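Silent Retreat Stays at Vallside: Frequently Asked Questions

Who may apply for a silent stay?
Any adult who has attended at least one day program at Vallside or at the Brusville meditation hall. Prior experience with long silence is not required. Applicants under medical care should send a note from their doctor with the form.

How long is a stay?
The standard stay is 10 nights. Arrival is on the first afternoon, and the silence begins after the evening meal. It ends after breakfast on the last morning. Shorter stays are offered in May only.
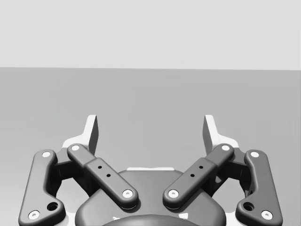
Reading time: 3 min

What does silence mean here?
Residents do not speak, write notes to one another, or use phones. Eye contact and gestures are kept to a minimum. Speech is allowed in the daily interview with a teacher, in a medical emergency, and when a work task cannot be done safely without it.

May I read or keep a journal?
Reading is limited to the texts in the study room. A journal is permitted, but new residents are asked to leave it closed for the first three days. Letters that arrive during a stay are held at the office and handed over on departure.

What is the daily schedule?
The wake-up bell rings at 4:30. There are four group sittings, two periods of walking, one hour of work, and a talk in the evening. The talk is recorded. Lights are out by 9:30. The last meal is served at 11 in the morning – tea and fruit are set out later in the day. Residents who need food in the evening for health reasons should state this on the form.
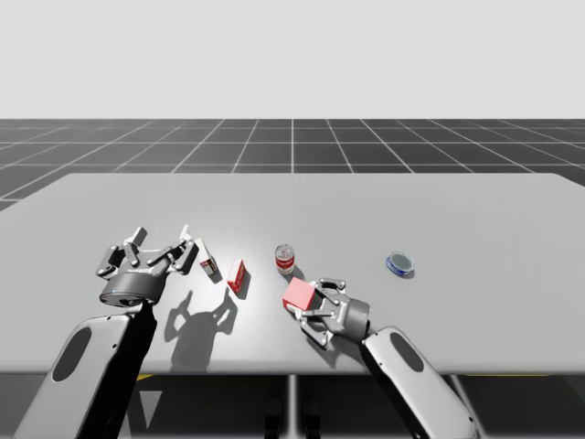 Work periods are assigned on the first evening and stay the same for the whole stay. Tasks include kitchen prep, sweeping, and garden work. A resident who cannot do physical work may ask for a seated task.

What does it cost?
The fee is $900 and covers a single room and all meals. Teachers are not paid from the fee. Gifts to the teachers are voluntary and are collected separately. Residents who cannot pay the full amount may apply to the Kapoor Fund, using the second page of the form.

Can I leave early?
Yes. Speak to the teacher on duty first. The unused part of the fee is not returned – it may be moved to another stay within one year.

How do I get there?
The nearest train station is Asmont. A van meets the 2:15 train on arrival days. Drivers should follow the signs for Vallside from the Brusville road and park in the lower lot. The upper lot is for deliveries.

Must I belong to a particular faith?
No. Chanting is part of the morning sitting, and residents may remain silent during it.

Last updated August 18, 2025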